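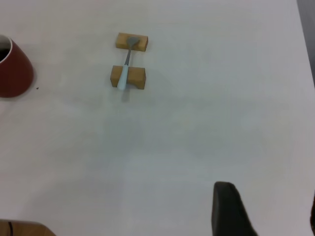 Stojanovska asked first whether a spoon needs a rest at all. Velimir Dumitrescu, who lays out the coffee tables at Okard, answered that the rest keeps the bowl off the white top. "Two blocks will do. One under the bowl, one under the handle," he said. The notch in the nearer block stops the handle rolling.

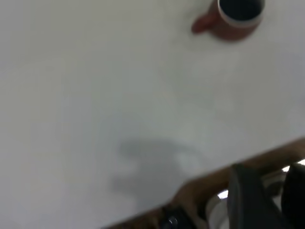 The mug is set apart from the blocks, with the handle to the left. Dumitrescu allows 23 centimetres between them and has kept to that figure since January. He leaves the block wood unfinished. "Varnish goes cloudy under a hot spoon," he said. 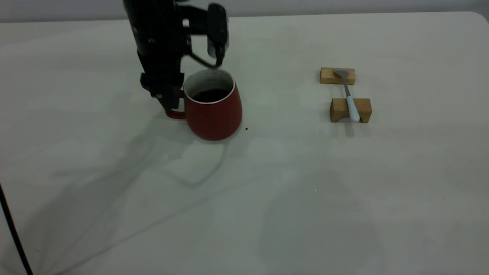
Cutero wanted to know if a single slotted block would be cheaper, and was told that it would, by very little. The single block was tried at Wullov and took up the same space. It also had to be cut to one length of spoon. A pair can be moved apart.

On filling, Dumitrescu was brief. "Stop below the rim. A full mug has to be moved slowly, and by the handle." The white lining makes the level easy to read when the drink is dark.
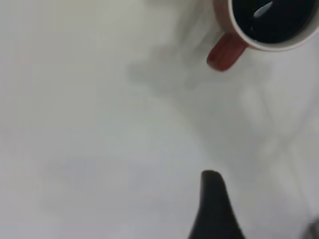 Dark drink against the white rim, red handle at lower left.

The blocks are wiped with a damp cloth and never soaked.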